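家庭の片付けや洗濯物の整理を機械に任せることは、現時点で可能でしょうか

投稿:ミンモント生活相談掲示板 利用者 北側の窓口
8月

高齢者向け集合住宅の生活支援業務を担当しております。当施設では、居室内の軽作業(洗濯物の仕分け、小物の片付け、卓上の整理等)を職員が巡回して行っておりますが、人員の確保が年々難しくなっており、来年度の計画において機械による代替の可否を検討するよう求められました。

つきましては、下記の点についてご教示いただければ幸いです。

・衣類、靴下、布製品、ぬいぐるみ等の柔らかい物品を、機械が一つずつ取り上げ、所定の箱へ収めることは、実用の水準に達しているのでしょうか。
・掃除用の自走機や食器洗い機のように、設置後は職員がほとんど関与せずに済む段階にあるのでしょうか。
・工場や倉庫では既に自動化が進んでいると聞き及んでおりますが、その設備を居室に転用することは考えられるでしょうか。

なお、対象となる居室は2室を試行用として想定しております。居室の広さや家具の配置は入居者ごとに異なり、統一はできません。私物の移動についても、入居者の同意を得た範囲に限られます。

業者からの資料には「家事全般に対応」との記載がございますが、具体的にどの作業を指すのかが判然とせず、上席への説明に苦慮しております。製品名の推薦よりも、判断の基準となる考え方をお示しいただけますと大変助かります。よろしくお願い申し上げます。

ディメディエ設備課OB

工場設備の保全に長く従事した者です。部品の搬送や箱詰めの自動化に関わった立場から申し上げます。

結論としては、まだ無理だと思います。

工場の機械が速く正確に動くのは、部品の形が決まっており、置かれる位置も治具で定められているためです。当方が在籍していた工場でも、供給トレーの向きが逆になっただけでラインが停止いたしました。復旧のたびに担当者が走っておりましたので、無人化と称しておりましたが、実際には人が付いておりました。

袋物の扱いには特に手を焼きました。中身の片寄りによって形が変わり、吸着の具合も安定いたしません。最終的には袋を廃止し、全て通い箱に変更しております。機械を袋に合わせることを断念し、荷姿のほうを機械に合わせたわけです。居室で同じことを行えば、入居者に暮らし方の変更を求めることになりますので、現実的ではないと考えます。

転用についても同様です。産業用の腕型機械は安全柵の内側で使用することを前提に設計されたものが多く、居室に持ち込むべきではありません。協働型と呼ばれる柵なしの機種もありますが、設置の際には個別の危険性評価が必要です。

洗濯物であれば、まず乾燥機能付きの洗濯機を増やすほうが確実ではないでしょうか。以上、ご参考まで。

レオナルド・サラ

生活支援機器の導入前評価を行う民間団体、ヒューレックスに所属しております。先の方のご回答は、産業用設備の転用という点に関しては妥当と存じます。一方、家庭内の作業全般を一括して「無理」とすることには、若干の補足が必要と考えますので、以下に記載いたします。

一 作業の区分について

ご質問にある「家事」は、機械の側から見ますと難易度の大きく異なる作業の集合です。評価の際には、少なくとも次の区分を設けることをお勧めいたします。

第一に、機械の内部で完結する作業です。洗濯槽の中で洗う、庫内で食器を洗うといったものがこれに当たります。対象物は人が入れ、人が取り出します。この区分は既に成熟しており、検討の余地はほとんどございません。

第二に、床面を移動する作業です。掃除用の自走機が該当いたします。段差、敷物の縁、電源コードの有無によって成否が分かれますが、居室の条件が整えば日常の使用に耐えます。

第三に、物をつかみ、持ち上げ、別の場所へ置く作業です。貴施設が検討しておられるのは、主にこの区分であると拝察いたします。

二 柔らかい物品の扱いについて

第三の区分の中でも、布や毛糸の製品は難度が高い部類に属します。硬い箱であれば、つかむ位置を一度定めれば姿勢はほぼ維持されます。布製品はつかんだ瞬間に形が変わり、持ち上げる間にも垂れ下がり、離した後の形も一定いたしません。丸まった靴下が一足なのか片方なのかは、人でも手に取って広げなければ分からないことがあります。

当団体では、業者の実演を拝見する際、次の事項を記録しております。

・一つをつかもうとした際に、隣の物を一緒に引き上げないか
・毛糸の輪や紐が指部に掛かった場合に、停止できるか
・柄のある敷物の上で、印刷された絵と実物とを区別できるか
・箱の縁に物が掛かった場合に、置き直しを行うか
・途中で人が物を動かした場合に、作業を継続できるか

このうち柄物の敷物については、軽視されがちです。実演会場では無地の机が用いられることが多く、一方、入居者の居室では、絵柄の入ったテーブルクロスの上に小物が並んでいる状況が珍しくありません。卓上にぬいぐるみ、丸めた布、編み物が並び、その背後の棚に果物や花瓶、書類が置かれているといった環境こそが、評価の対象とすべき条件です。

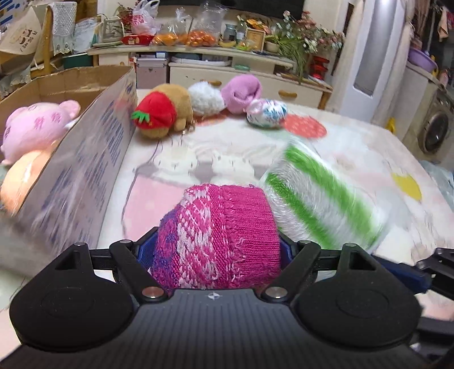 また、片付けには「どこへ収めるか」という判断が伴います。ぬいぐるみは箱へ、靴下は引き出しへ、という程度の規則であれば事前に登録することができます。しかしながら、飾ってあるのか、置き忘れたのかという区別は、居住者本人に確認しなければ決まりません。この部分は機械の性能とは別の問題であり、導入の前に施設側で整理しておくべき事項です。

三 現時点での水準について

研究用の機体や試作機では、布をつかんで箱に入れる、タオルを畳むといった動作は実現しております。人が手元の器具を操作して動作の手本を記録し、それを機械に学習させる方法も広く用いられるようになりました。数年前と比較いたしますと、対応できる物品の幅は明らかに広がっております。

ただし、動作ができることと、業務を任せられることの間には隔たりがございます。昨年、当団体がガッティ社の試作機を評価した際の例を挙げます。卓上の布製品を箱に収める作業を、条件を変えて6日間実施いたしました。成功率は全体で90パーセントでした。

この数値は一見すると良好ですが、業務として見た場合の解釈には注意を要します。失敗の多くは物を床に落としたもので、床に落ちた物を試作機は拾うことができませんでした。したがって、失敗のたびに職員が居室へ出向くこととなります。さらに、歩行に不安のある入居者の足元に布が落ちたまま放置される状態は、安全管理上、許容できるものではありません。成功率のみを掲げた資料をご覧になる場合は、失敗した際に何が起こるのか、誰が対応するのかを必ず照会してください。

四 試行を行う場合の留意点

全面的な代替を目標とされるのであれば、来年度の計画に盛り込むことはお勧めいたしかねます。一方、試行の実施自体には意義があると考えます。その場合、次のようにされてはいかがでしょうか。

作業を一つに限定してください。「片付け全般」とせず、「卓上にある布製品を、指定の箱に入れる」といった記述まで絞り込みます。業者の資料にある「家事全般に対応」という記載についても、同じ粒度の作業一覧への書き換えを求めるのが適切です。応じられない業者は、その時点で候補から外して差し支えないものと存じます。

職員の所要時間を、機械の稼働中も含めて記録してください。準備、見守り、失敗後の復旧、清拭、充電の各時間を合算いたしますと、従来の巡回より長くなる例がございます。試行用の居室では、機械を使わない期間の時間も同じ様式で測定しておきませんと、後日の比較ができません。

入居者への説明は、書面と口頭の双方で行ってください。多くの機体は撮影装置を備えておりますので、映像の保存先、保存期間、第三者への提供の有無を契約書に明記させる必要がございます。私物が破損した場合の負担についても同様です。

なお、先の方が挙げられた乾燥機能付き洗濯機の増設は、費用対効果の面で有力な選択肢です。機械による片付けの試行とは競合いたしませんので、別の項目として併記されるのがよろしいかと存じます。評価記録の様式が必要でしたら、本欄にその旨をご記入ください。項目の一覧を転記いたします。

北側の窓口(投稿者)

ご回答くださいました皆様に御礼申し上げます。作業一覧への書き換えにつきましては、早速業者に依頼いたしました。上席からは、失敗した際の職員の対応時間を数値で示すよう指示がございましたので、サラ様の評価記録の様式を拝見できれば幸いです。洗濯機の増設は、設備更新の項目として別途申請する予定です。

ディメディエ設備課OB

念のため追記いたします。試行をなさる場合は、非常停止の釦が入居者の手の届く位置にあるか確認してください。操作端末の画面内にしか停止機能がない機種は避けたほうがよいと思います。

最終更新:8月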